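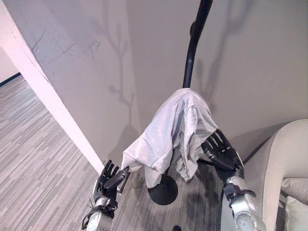
Two hands, one gray cloth, one black stand: the cloth test at Undora.

The person who compares robot hands for Undora has asked not to be named, on the grounds that the makers of two of them still return calls. We'll go with "the tester," a job title that also happens to be accurate. The job is to take hands from different suppliers, put them on the same pair of silver forearms, and find out which ones can handle the things in an ordinary living room. A good deal of it is spent waiting for parts.

The current comparison has three entries. There's the Gostedik, a five-fingered hand with a motor for nearly everything. There's the Brutlow, which has fewer motors and lets the fingers sort out the rest among themselves. And there's a plain two-jaw gripper from Kļaviņa, the sort of thing you'd find on a bench in any workshop, included as what the tester calls "the adult in the room."

I'd expected the hard tests to be the glamorous ones. Eggs, say.

"Eggs are easy," the tester told me. "An egg has a shape, and it keeps that shape right up until you've made a mistake. Cloth has a shape for as long as you leave it alone. You touch one fold and now you've got a different object, and your camera has to start over."

So the cloth test it is. A gray cloth goes over the top of a stand, and the robot has to get it off without bringing the stand along. Both hands come up from below, one on each side. If you've ever pulled a shirt off a crowded coat rack you know the difficulty, except that you have skin.

The tester has run it 134 times with each entry and keeps the results in a spreadsheet with a column headed "Opinions." I was allowed to see the column but not to quote from it.

What were the results, then?

"The Kļaviņa won on speed. It closes, it has cloth in it, it goes. It doesn't have any doubts. But it grabs whatever's between the jaws, and now and then that includes the pole. Then you've got a robot holding a pole with great confidence."

And the expensive one?

"The Gostedik is lovely to watch. People come over from other desks to watch it. It can pinch one layer of fabric between thumb and finger, which is what you'd want. It can also spend half a minute deciding which finger." The tester thought about this. "I've got relatives like that."

The Brutlow came out in the middle, and I got the impression that it's the one the tester would take home. Its fingers curl around what they meet. It asks less of the controller, and when the cloth shifts, it mostly shifts with it. Its weak spot is the thumb, which the supplier has now redesigned twice. "The first thumb was too short. The second was longer and pointed at nothing. The third one came in March, and I've stopped writing to them about it, so you can take that as praise."

Hands get most of the attention, but the tester blames the cameras for more of the failures. The view from the head is good until the moment it matters, when the hands go in and cover the thing they're reaching for. Undora tried two head cameras during the comparison. One had the sharper picture and a delay you could feel. The other was grainier and quicker, and everybody who drove the robot by remote preferred it inside a minute.

"Sharp and late is worse than blurry and on time. I had a whole slide about that. It got cut for length."

The wall behind the stand is plain gray, which sounds like a gift to any vision system. Put a gray cloth in front of it and it stops being one. Plant shadows fall across the wall too, and the tester has no plans to move the plant. "People have plants. If it can't cope with a shadow, I'd like to hear about it here and not from a customer."

Is there a favorite failure? There is. In one run, a hand closed on its own wrist strap, took a firm hold, and reported success. By its own measurements it was right: contact on all fingers, stable grip, object secured. The log entry is one word long and I wasn't allowed to quote that either.

On price the tester gets careful. Undora's budget was set before any of the hands arrived, and one spare finger for the Gostedik was quoted at 3,000 dollars. The Kļaviņa jaws can be replaced with two screws and whatever's in the drawer. "I'm supposed to say it depends on the application. It does depend on the application. If the application is breaking fingers, buy the cheap one."

The next round swaps the gray cloth for a fitted sheet. I asked which entry the tester was betting on.

"The sheet," the tester said, and went off to look for a screwdriver.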